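September 2025

Second full day on the hand comparison. Moved over to the yellow bench this morning and re-zeroed both arms before touching anything. The left shoulder offset had drifted again. Entered the correction by hand in the Adomaitis controller and saved it under a new profile name so Dace's settings stay as she left them.

The task is the black shells for Hasta. Pick one up by the end, hold, put it down square, release. Left hand does the grasp and right hand stays open near the front edge until it's called. I set the grip closure from the Listovwood table and then backed it off two steps. At the table value the thumb loads up before the fingers have settled around the curve, and the current trace shows a spike I don't like.

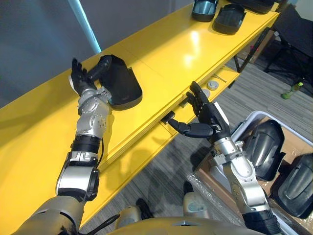
Photo: Dace Rätsep

Logged 1,615 grasp records by the midday save, counting the ones carried over from May. The May set used the old force limits, so it goes in a separate column and I won't average across the two.

Noted for the shell grasp: the domed side is the better contact surface. The tab gives the fingers an edge to catch on, and the controller reads the catch as a completed grip. Fereshteh Kordestani wants a second threshold on the thumb joint to screen those out. I would sooner move the approach point along the shell and leave the thresholds alone. We agreed to run both and compare.

Spent the early afternoon on the wrist cameras. The close view is good for contact and poor for anything else. Exposure is the main problem. The palm plate throws pale streaks when the overhead lights are on, and the auto setting hunts for a second or so before it gives up. Fixed exposure is better. Gain I left at 5, and I'll go to 2 tomorrow if the dark parts hold enough detail.

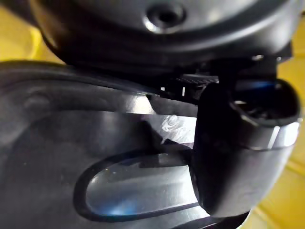

Wrist camera, finger and palm plate at close range.

Focus is another matter. The finger and the plate are acceptable but the bench goes soft behind them. Pokutis lists a longer lens for the same mount. It would cost us width, and we need the width to see the finger come across. Asked for the price anyway.

Copied the frames to the shared drive after that: 3,421 files, no checksum errors. The naming is still inconsistent between left and right and I have to fix it before anyone tries to pair them by timestamp.

Last job was exposure over the carpet. I had been tuning only against the bench, and a value that suits yellow lacquer is no use over grey stripes.

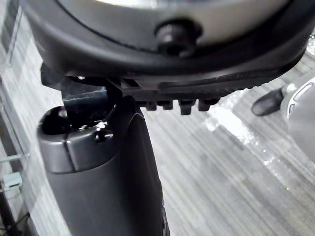

So I'll keep two exposure profiles, one for bench height and one for anything lower, and switch on wrist height. Dace thinks the switch will show up as a jump in the tracking. It might. A short ramp between the two should cover it, and if it doesn't I'll mask those frames.

Motion blur also needs a number. Shorter shutter, slower arm, or both. I'd take the slower arm for now and keep the light budget as it is.

For tomorrow: gain test first, then the thumb threshold against the shifted approach point, same shell for each. Check the cable loop on the left forearm before powering up. Fereshteh has the bench after lunch.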